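The Long Way Round to Homeroom

I should say up front that I have a dog in this fight. Two dogs, really – a sixth grader and a ninth grader, both of whom used to roll out of bed at a perfectly civilized hour and now stand at the end of our driveway in the pitch dark, eating toast out of a paper towel and not speaking to me.

That's the new bell schedule in the Bastley school district, in case you've been lucky enough to miss it. The buses were short of drivers all last year, so over the summer the school board voted to run them in waves. High schoolers go first, then the middle school, then the little ones, who are up at dawn anyway and now have hours to kill. My ninth grader starts at 7:10. She has chemistry first. I've seen her try to put a shoe on a foot that already had one.

So I went to the board meeting, which I had never done in my life, and I brought a notebook and a granola bar because a neighbor told me to plan on a long one. She was right about the granola bar. The gym at Nurkthorpe Middle was packed right up the bleachers, and the public comment sheet had been filled before I found a parking spot.

I expected yelling. There was a little of that! But mostly people stood up and described their mornings. One father works nights at the bottling plant and used to get home just in time to see his son off, and now he walks into an empty kitchen. A grandmother raising three kids has one in each building, which means three alarms and three trips to the corner. A senior in a marching band jacket said she liked the early start because she gets out in time for her job, and a few people booed her, which I thought was pretty rotten.

The district has 3563 students, and according to the transportation report some 600 of them changed bus stops this fall. I read that report twice. It's a dry thing, all tables, but if you stick with it you find the part where the morning run out past the reservoir takes 32 minutes when everything goes well. In my experience everything goes well maybe one day in the week.
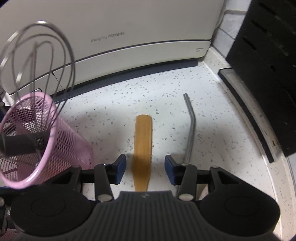
BASTLEY, Oct 17, 2022

The superintendent's office sits on the second floor of the old Foulkes building, over what used to be a shoe store, and I climbed up there last week to ask the question everybody in my carpool keeps asking. Could they just switch it? Put the small kids first and the teenagers last?

The answer I got was a long one. They looked at it, and the trouble is the after-school end of things. If the high school lets out last, then the soccer and cross country teams lose the light by November, and the older kids who pick up younger brothers and sisters can't get there in time. Parents of kindergartners also don't love the idea of a five-year-old waiting at a dark stop, and having once owned a couple of five-year-olds I can't argue with them.

What I can argue with is how it was done. The vote came in the middle of summer, with one hearing, and the notice went out through Gavov, the parent app that half of us had muted after the lunch account mess. I found out from my hairdresser. A letter would have been nice – or a phone call, or a sign taped to the front door of the school, where I'd have walked right into it.

The other thing I keep coming back to is pay. Bastley drivers get a split shift with a big hole in the middle of the day, and the wage hasn't kept up with the warehouse out by the highway, which offers straight hours and no children throwing grapes. Two drivers I talked to on the curb said they'd stay if they could pick up cafeteria or office hours in between and get counted as full time. The district says it's looking into that. I asked when it might be done looking and was told it depends on the budget.

There's another hearing in November, back in the Nurkthorpe gym, and the sign-up sheet goes out an hour before the meeting starts. I'm going early this time. My ninth grader says she'll come too, if it's over by eight, because she has to get to bed.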